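Minutes, Brutorbridge House residents' meeting, January

Started at 7:10 in the downstairs lounge, me typing as usual, so please forgive the spelling. Afonso Louro chaired. Good turnout considering the rain, and thank you to whoever brought the almond cookies!

Last month's minutes
Read and approved. Conceição Bragança asked that "the hallway smell" be changed to "the second floor hallway smell," and I've fixed it.

Money
We have $2,292 in the house account. Afonso wants to hold on to most of it until the boiler visit is paid, and we all went along with that. The Curkon invoice for the stair lights is still wrong (they billed us for 33 bulbs and we got 21), so I'm calling them again.

Laundry room
The Pokmont dryer is eating socks. Conceição thinks the drum seal is loose. We talked about this much longer than it deserved — I'll spare you — and she's going to get a price for the repair.

Trash and bottles
This took up most of the evening. Mr. Hồ from the ground floor said the bottle bin was full again and that people are throwing food in with the plastic, and he's right, I've seen the noodles. 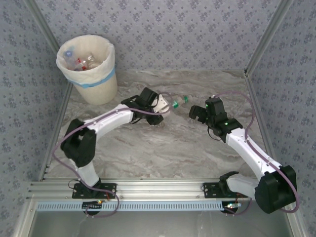 Bottles go in bare, with no grocery bags knotted around them, and we agreed to say so on a new sign by the back door. Conceição also wants every bin lined the same way, bag rim folded over the top edge and held with a band like the light-blue one on the cream bin, so the bag doesn't slide down inside. Small bottles are fine with their caps on, blue or any other color, as long as they're empty. Afonso asked if we need a second bin and the vote was yes, with 2 against (both worried about space near the bikes, fair enough). I'm pricing one before we meet again.

Any other business
Please stop propping the side door open with the fire extinguisher. Finished at 8:40, and Mr. Hồ took the leftover cookies home.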